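The Dinik rules allowed each team 600 seconds and one operator. Amra Stojanović had entered the Pikulstead club under bed-making, household class, since the other entries were all in kitchen work and she disliked queues.

The task was fixed on paper. Two bolsters, one grey and one white, were to be brought parallel at the head of the bed. The gripper had two fingers with blue textured pads. Hrvoje Golob had set the opening at 11 centimetres, measured it again after supper, and written the same figure underneath the first.

She practised in the flat in November, in the evenings. By the second week she had 18 recordings. She approached with the fingers wide, closed on the nearer bolster, lifted, turned the wrist and let go. The log had a column for faults, and she filled it in pencil.

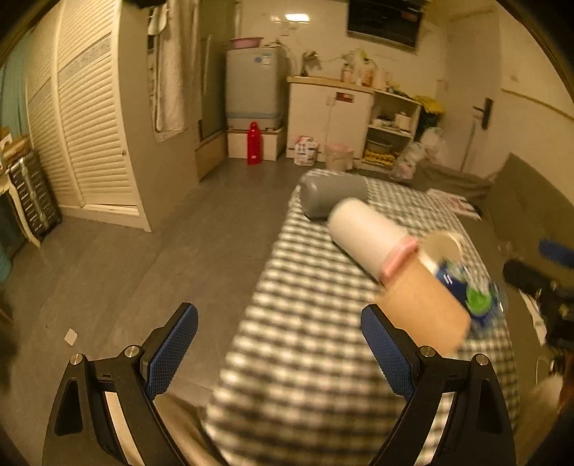
Too fast on the approach, Toshio Furukawa wrote back at eleven that night. He wanted the wrist slower over the last hand's width, and he wanted the fault column in ink.

She read the message twice. Slower meant fewer runs before the deadline, and the judges scored only one.

"Did he say how much slower?" Golob asked.

"No."

He took the log and ruled a new column beside the faults. At the top he wrote SPEED. She straightened the gingham sheet, put the bolsters back at their angles and picked up the gripper.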